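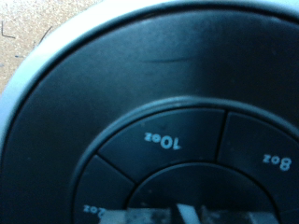 # Shared Appliance Project: progress report for May

To: Panganiban Fund, small grants
From: Edvin Strand, Grukum Housing

## Where things stand

The grant pays for collecting, checking and repairing small household appliances left behind in our units, and for placing them with incoming tenants who arrive without any. This report covers May. The intake room at Stiltance is now in regular use, the checking sheet has been rewritten, and 63 appliances have been logged since the grant began. Of those, 14 are still waiting for a decision. The rest have been placed, set aside for parts, or sent to recycling.

We are behind on one item, the storage racks, and ahead on another, the label set. Both are covered below.

## Intake room

The room at Stiltance was a records store before we took it over. The old file cabinets are gone and the wall outlets have been tested by the building electrician. One outlet by the window failed and was replaced at the building's expense, so it does not appear in our costs.

Items come in through the side door and go straight to the sorting table. Large appliances are outside the grant and we turn them away, though we did receive one dishwasher in the first week of the month that had been put on the wrong van. It went back the same afternoon.

The racks we ordered from Pumier have not arrived. The supplier changed the delivery date twice and now says the order is complete and waiting for a truck. Until it comes, checked items are on folding tables along the back wall. This works, but it takes up floor space we need for unpacking, and we have had to slow intake on days when two units are cleared at once.

## Checking and condition notes

The first version of the checking sheet had one line for condition, and people wrote "good" or "OK" on nearly everything. That told us nothing when a tenant called later about a mark or a missing part. The new sheet splits condition into these headings:

- Outer casing and rim
- Top surface
- Buttons or dial, including whether the symbols can still be read
- Cord, plug and charger, if there is one
- Loose parts and attachments
- Dust, hair or food residue

Wear and dirt are recorded separately. The round black appliance with the silver-gray rim and the ring of buttons is a fair case. It has a faint curved scuff on the top and a light dusting of specks. Under the old sheet, both would have gone down as "some marks." Under the new one the scuff goes under top surface and the specks go under dust, and whoever picks up the sheet next knows which of the two to try a cloth on.

We have also stopped asking for an overall grade. Staff spent too long deciding between a B and a C, and the tenants who choose from the list never used the grades. They asked if it worked and what size it was.

## Cleaning

Every item that passes the electrical check is wiped down before it is listed. For control panels we use a barely damp cloth and a dry soft brush for the grooves between buttons. Spray goes on the cloth and never on the appliance. We had one toaster oven in April with cleaner behind the display, and it had to be scrapped.

Counters and tables are wiped at the end of each session. Hair and fibers from one item end up under the next one otherwise, and a freshly wiped appliance picks them up again when it is set down. I have added this to the closing list on the door.

Vents and filters take the longest. Some of the filters we see are past cleaning, and replacements for older models can cost more than the appliance is worth to us. For now I am approving replacement filters only when a tenant has already asked for that item.

## Placements

Most requests are still for kettles, microwaves and rice cookers. Vacuums of any kind go within a day or two of being listed. Coffee makers move slowly, and we have stopped accepting any that come without a carafe.

Tenants now get a one-page card with each item. It gives the model, what we checked, the marks we noted, and a phone number. The card was requested by the front office, who were taking the calls. Calls about marks and scratches have dropped off. Calls about how to set the clock have not.

Two items came back this month. One was a blender that leaked at the base, and we should have caught it. Filling the jug with water has been added to the check for anything that holds liquid. The other was a fan heater that worked fine but was too loud for a small bedroom, and it has gone to another household.

## Spending

The label set came in under the estimate because we printed the 200 labels on our own machine and bought only the stock. I would like to move the difference to replacement cords, which is the line running down fastest. Detachable cords are often missing when a unit is cleared, and an otherwise sound appliance sits on the table until we find one that fits.

No money has been spent from the rack line yet. The Pumier invoice is due on delivery.

There were no other changes to the budget. Receipts are in the shared folder under the month name.

## Problems and open questions

- Racks: I am calling the supplier again on Friday. If there is no truck booked by then, I would like permission to buy plain steel shelving locally from the same line.
- Items with no manual: several have button symbols we can't identify with confidence. We are looking up manuals by model number, but some labels are worn off underneath. Those items stay in the undecided group.
- Evening access: the side door locks at 6 p.m. and cleaning crews sometimes finish later than that. The building manager is looking at a second key.

## Next month

We plan to clear the undecided group, set up the racks if they arrive, and go through the folding tables once more for anything that was listed under the old sheet. Those will be rechecked and given new cards. I will send the cord costs separately once the supplier's price list is in.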